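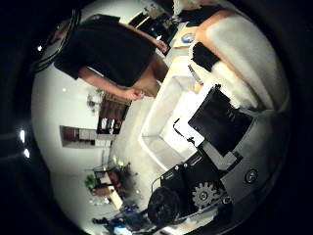
Gripper maintenance on the Skestik cell was the first item, and most of the meeting went to it. Fedir Lytvynenko reported that the gripper on the arm has been closing unevenly since the December service. He put it down to backlash between the gear and the finger drive. The toothed gear sits out in the open next to the motor housing, with no cover over it, and Uyên Âu asked if dust from the bench could be getting into the teeth. Fedir thought it likely. He had wiped gray paste out of the teeth twice before the last run and found it back again by the end of the shift.

Minutes of the cell upkeep meeting, Pastthorpe workshop, Apr 2, 2020
Present: Nhung Ung (chair), Fedir Lytvynenko, Uyên Âu, Pascal Texier
Apologies: Nhàn Hứa
Notes taken by Uyên Âu

Minutes of the previous meeting were accepted with one correction. The spare motor is kept in the Taheri cabinet and not in the stores cage.

1. Gripper (continued)

Fedir proposed taking the gripper off the wrist, cleaning the gear with a dry brush and solvent, and resetting the mesh with a paper strip. Pascal Texier asked if the gear should be replaced while everything was apart. Fedir said the teeth showed polish but no chipping, and he would sooner keep the new gear in its bag until it was needed. Agreed to clean and reset first. If the fingers still close unevenly after 20 test cycles, fit the new gear.

Nhung Ung asked for the screws on the housing to be gone over at the same time. Two had backed out far enough to turn by hand. Fedir will use medium threadlocker on the housing screws only. The plate fasteners are to stay dry so that the fingers can be changed without heat.

Pascal asked again for a cover over the gear. He has a drawing for a printed one that clips to the housing. Fedir's worry was clearance when the wrist turns all the way over. Pascal will print it in the cheap material and try it with the arm in slow mode before anyone spends time on a good one.

2. Wiring at the wrist

Uyên said the thin wire at the top of the gripper has too much slack and should be tied down. Fedir agreed on the slack but asked that it not be pulled tight, as the last one broke at the connector. Leave enough for a full turn of the wrist both ways, then one soft tie. No hard zip ties on this arm.

There was some discussion of whether the intermittent fault on the finger sensor comes from this wire or from the Gasteo interface board. Not settled. Uyên will swap the board first, which takes 3 minutes, and log what happens.

3. Wrist camera

Pascal reported that the calibration had drifted again. He reran it and got a good result, but it was off by the next morning. Nhung asked if the camera mount was moving. Pascal had not checked. He will put a paint mark across the mount and the wrist so that any shift can be seen, and calibration will be repeated after the gripper goes back on in any case. There is no point doing it before then.

4. Working around the arm

Nhung reminded everyone that the arm goes to stop, with the key out, before hands go near the fingers. The pause button does not count. The key goes in the pocket of the person doing the work. Fedir asked for a second key to be made for the drawer. Nhung said no — one key is the whole idea.

5. Log book

The log has gaps through the winter. Entries should give the date, what was done, and the cycle count off the controller. Initials alone are fine. Uyên will copy the loose notes from the bench into the book.

Actions

Fedir: remove, clean and refit gripper; threadlock housing screws; run test cycles.
Uyên: dress the wrist wire, swap the interface board, bring the log up to date.
Pascal: trial print of gear cover; paint mark on camera mount; recalibrate after refit.
Nhung: ask Nhàn Hứa for the price of 2 more gears and the delivery time.

Next meeting to be set once the test cycles are done.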